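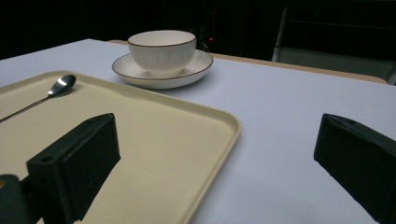 Feb 23, 2024

I have been using the same tray for coffee since October, and I finally have enough to say about it to fill a post. It's a plain cream tray with a low rim. I paid 1,250 yen for it at Oda, the kitchen shop near the station, on a day when I had gone in for a strainer and they were out of strainers.

Before the tray I carried the cup in one hand and everything else in the other. The apartment isn't big. From the kitchen counter to the table by the window is a short walk, but there's a step down in the middle, and I spilled there more often than I'd like to admit. The floor on the lower side has a stain in it that won't come out. I've tried baking soda, and I've tried the Flistham floor soap that Chiharu left here when she moved. It's now under a mat.

So, the tray. The rim is high enough to stop a spoon from sliding off, and low enough that I can lift a saucer out sideways without tipping it. I care more about this than I expected to. My old tray, the one I gave away, had steep sides and handles that stuck up, and getting a saucer out of it meant picking the cup up first and finding somewhere else to put it. The new one has no handles. I hold it by the rim at the short ends.

The surface is smooth, so a saucer will travel if I'm careless on the step. A cloth under it helps. I used one for the first month and then stopped, mostly out of laziness, and I've had one accident in that time, a small one. Toshio Furukawa glued a sheet of thin cork into his and says it works well, but cork soaks up coffee and I don't want to be cleaning it.

The cup is the other half of this. It's a wide one, more of a bowl shape, white with a dark line at the rim, and the saucer has the same line. Wide cups cool fast. I know that, and I like mine anyway, because I drink coffee quickly and I don't want to wait for it. If you are a slow drinker you should get something tall and narrow. Yae Sugiyama owns a straight-sided Preltix mug that she swears stays hot through a whole phone call with her mother.

What I do in the morning is this. Water on first. Cup on the saucer, saucer on the counter beside the tray, spoon on the tray by itself. I fill the cup on the counter and move it onto the tray afterward. For a long time I did it the other way, with everything on the tray from the start, and any drips ended up in the corners. The corners are rounded, so they wipe clean easily enough, but then the bottom of the saucer is wet and leaves a ring on the table. Filling it on the counter means the counter gets the drips, and I wipe the counter anyway.

The coffee itself gets 90 seconds from the first pour to the last. I use the timer on the stove. I'm not going to go into beans, other people do that better and I buy whatever is on the lower shelf. 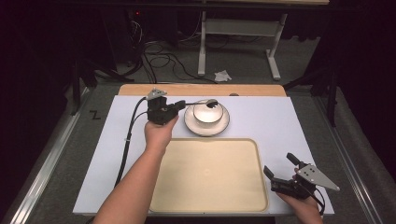 Sugar goes in after the coffee, and I stir at the counter too, before anything gets carried. I used to stir at the table. The trouble is that a small spoon has to go somewhere once you're finished, and at the table my choices were the saucer, where it rattles, or the cloth, where it leaves a brown spot. The moment that makes the mess is when the spoon is just over the rim of the cup, bowl end in, on its way down or on its way out. If the saucer is directly underneath, the drop lands on the saucer. With the tray set in front of the saucer and nothing on it yet, there is also a clean place to lay the spoon that isn't the counter. It took me an embarrassing number of mornings to work out that order.

Two spoons of sugar, if anyone is wondering. I'm trying to get down to one.

A word on the spoon, since I changed that as well. I had been using ordinary teaspoons from the drawer, and they're too heavy for a saucer. The one I have now has a long thin handle and a small bowl. It came in a mixed bag of cutlery from a closing sale, along with two butter knives and a fork with one bent tine that I've kept for picking out olives. The long handle keeps your fingers well clear of the coffee. It also makes the spoon tippy. If I leave it lying across the saucer and bump the tray, it goes over the side, so it travels on the flat part of the tray next to the rim.

Washing up is nothing. The cup and saucer go in the sink, the tray gets a damp cloth. I don't put the tray in the dish rack because it takes up the whole thing. It stands on its long side between the bread box and the wall, and it has stayed put there all winter.

The one thing I haven't settled is whether the spoon can stay in the cup on the way to the table.

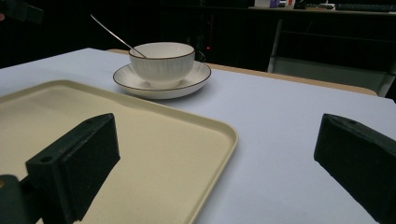 Sayaka Kubo thinks it should. She wrote to me after the last post that she always leaves hers standing in the cup, because a wet spoon on a tray means one more thing to wipe, and that in a wide cup it leans against the side and hardly moves. She doesn't have a step in her apartment, I should say. She also pointed out that if the spoon stays in, you can carry two cups on one tray with no room lost, and I hadn't thought of that at all.

I tried it her way all last week. On the flat it was fine. On the step the handle swung around the rim and knocked once or twice, and on the third morning a little coffee came over onto the saucer. I may have been filling the cup too full. I've been leaving a wider gap at the top since then and there hasn't been any more trouble, though it's early. The handle does get warm if I leave it in while I look for my glasses.

For guests I'm still putting the spoon on the tray. Haruto Kawaguchi is coming over on Sunday and he takes his black, so he won't need one anyway.

I'm still looking for a second cup to match this one. Oda had only the single one left on the shelf when I asked, and the woman at the register didn't know whether they'd be getting more. If you see the wide kind with the dark line anywhere, saucer included, please leave a comment.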